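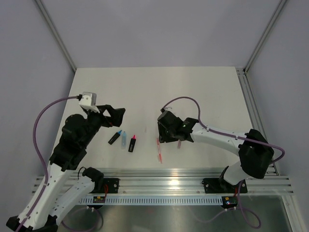 Bench Talk > Arms and Grippers > Ovum fingers vs stock

mfigueiredo
Ran the Ovum two-finger set against the stock Ostell fingers for most of February and I don't see where the extra money goes. Both arms on the front rail, same controller, same pick routine. I used highlighters and one thin pen, the red and pink one under the right gripper, because the sales page makes a big deal of slim objects. Out of 100 tries on the pen, Ovum dropped 7 more than stock. More! Anyone got a different result?
Mirela

prollthorpe_lab
What force setting? They ship way too soft. I'd redo it before blaming the fingers.

mfigueiredo
Tried the default and two steps up. Two steps up it squirts the pen out sideways.

gantrygus
Not convinced this is a gripper problem. Your wrist camera cable loops way out on the left arm and it's only clipped in spots. On mine that tugged the wrist at full reach and I was off by enough to miss anything skinny.

mfigueiredo
Stock fingers ran on the same arm with the same cable. So it would hurt both.

gantrygus
Unless you redid the clips in between. Did you?

mfigueiredo
...yes, once. Fine. I'll rerun it, but I'm not expecting a miracle.

kettle515
I have 1,407 cycles on the Ovum pads and the left one is already shiny. Grip was OK until then. Cordeiro sells a rubber pad that fits if you trim it.

prollthorpe_lab
Trimmed pads are a whole other test. Please don't mix that in.

kettle515
Didn't say to mix it in. Just saying what I'd buy.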